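Hinadine Toy Library: Number Puzzles

Gallery 4 of 9
Back to all galleries

The number puzzles get borrowed more than anything else on the Hinadine shelves, so they have a page to themselves. All of them are wooden and all of them are kept at the Grajales Street room, where you can try one at a table before you take it home. Loans run 15 days. Pictures are by Nilton Huaranga and were added in August.

The puzzle on this page is item 3699. It is a tray puzzle with the numbers 1 to 10, and every number has a picture piece that goes under it. The numbers are printed large, in strong colors, on cream pieces with curved edges.

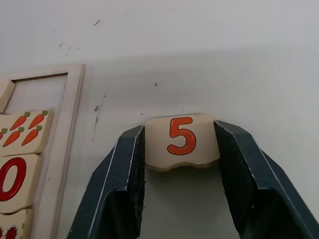
Children who don't read numbers yet usually start with the pictures. They count what is on the piece, say the number out loud, and then look for it. Older ones do it the other way and go faster. Either way works, and we don't tell families which to use.

The first number most children ask for is their own age. After that it is usually whatever has the vehicle on it. On this one the red car belongs to number 1, so number 1 tends to get placed early.

Layout of the tray
Numbers 1 to 5 run along the top with their pictures in the row under them. Numbers 6 to 10 are in the third row, and their pictures fill the bottom row. The 10 is a single piece, like the others. Some children expect a separate 1 and 0 and spend a while looking.

The wavy edges help with checking. A number and its picture meet along that edge, so it is worth pushing each pair together before going on to the next. The top half is easier. The car and the ice cream are simple to name — the rows of dots and stripes at the bottom take more careful counting, and a younger child may want help there.
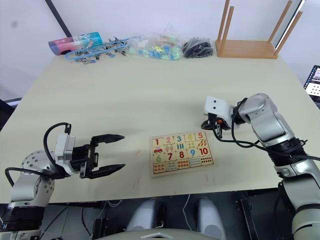 Borrowing and returning
Please put the pieces back in the tray before you return it. A puzzle with a piece missing goes on the repair shelf until the piece turns up, and it can't be lent out during that time. If you find a stray piece at home, drop it in the box by the door. No need to call first.

Wipe the pieces with a barely damp cloth if they are sticky. Don't soak them. Pencil marks come off with a soft eraser.

We have nearly 900 items in the catalog now, and 100 of those are puzzles of one kind or another. The Skomer and Cidordale sets have their own galleries.

Next gallery: Shape Sorters
Previous gallery: Beads and Lacing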